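Divisdale Reports > Robot Software > Bimanual Planning > Section 4

4.2 Contact planning for hinged objects

The planner, Rulex, treats a laptop as two rigid bodies joined by one hinge. It samples a grasp pair for both arms and rejects any pair in which the wrists or their cables would meet above the keyboard. Over 1,133 planning queries, 979 returned a valid pair within the time limit.

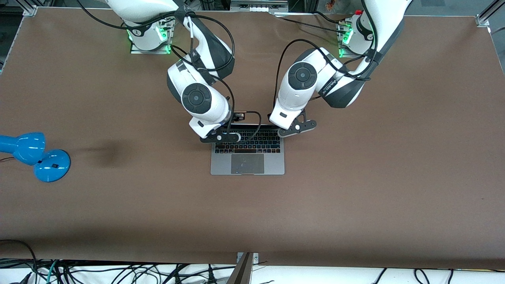
Figure 3. Two arms with parallel grippers above the keyboard of an open laptop.

Most of the remaining queries failed at the cable check. We model each cable as a chain of 18 capsules fixed at the wrist, and this is cautious when the elbow is folded. Loosening the margin gave more plans but also more stops from the force monitor, so we kept the original value for all later tests.

Related items
Hukedberg: a workcell calibration tool
Stüber grasp set, October release
Cable models for two-arm planning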